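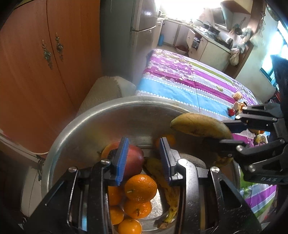 Search the archive Enter keywords... Go

This site uses cookies to remember your reading preferences. Accept | Manage settings

Stituvham Automation List
Subject: Re: Budgeting for the second round of hand-held grippers
Date: 2018-08-19

Hi all,

Great question, and I'm glad it came up before the September orders go in! Replying underneath each bit.

> We have money for three more pairs of hand-held grippers and we're trying
> to decide whether to put all of it into hardware. The Gridis quote looks
> fair to me. Has anyone worked out what they spend on everything else?

Yes, and it was more than we'd planned for. Our first budget had the grippers, the cameras, the cases and the freight, and then a line called "sundries" that I'd filled in by guessing. Sundries was gone in 2 weeks. Fruit was the big one. We do a lot of pick-and-place with oranges, mangoes and bananas out of a big aluminium basin, and bananas in particular don't last. Once they're well freckled they still make good practice (the colour changes, the skin gets softer, all useful variety), but you do have to keep buying them. I'd give produce its own line and let whoever runs the sessions spend it without asking.

> Is it worth paying for the spare finger pads up front, or can we order
> them when we need them?

Up front, please! We use the ribbed blue ones and I love them for round fruit. A glossy orange is a slippery customer and the ribs help a lot. Pads bought with the grippers came in the same box for us, but a later order from Hajdu took 6 weeks on its own, and we had a pair of grippers sitting on the shelf the whole time. Get three spare sets for each pair. Pivot pins and bolts too, if they'll sell them loose.

> Some of us would like to rent a proper studio space for this. Thoughts?

I'd hold off. Ordinary homes have been wonderful for us -- wardrobes, patterned bedsheets, a fridge in an odd spot, strong daylight coming through from the kitchen. You couldn't furnish a studio like that for the money, and you'd get sick of the same four walls. What I would pay for is travel and a decent thank-you to the household. Bonbridge looked at a studio last year and ended up putting the rent into house visits, and they're very happy with it.

> Last one: one gripper per person or two?

Two, every time. With one hand steady over the bowl and the other bringing a banana across, you get a whole range of tasks a single gripper can't do. It does mean the price per operator doubles, so if the money's tight I'd cut the number of operators and keep the pairs together.

I've got our spreadsheet from the last round and I'm happy to send it to anyone who writes to me off-list. The formulas are a bit ugly -- the freight tab especially -- but the categories should save you some time. If you've already had a reply from Gridis about bulk pricing on cases, could you post it here? I'm still waiting on mine.

Cheers,
from the Stituvham end

Get the list digest in your inbox. Enter your email Subscribe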